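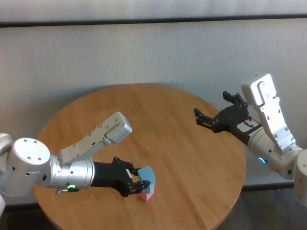 Household Furniture Reuse in the Droreden District
Student Project Report
Submitted by Marjatta Niskanen, 23 June 2020

1. Purpose

The project examined how households in Droreden dispose of tables and chairs they no longer want. It was carried out over one term under the department's local studies program.

2. Method

A written survey was sent to 296 households in two neighborhoods, Koval and Falach. Completed forms were received from 42.

3. Findings

Most respondents had given furniture to relatives. Few knew that the district collects large items on request. Respondents in Falach reported more difficulty with transport than those in Koval.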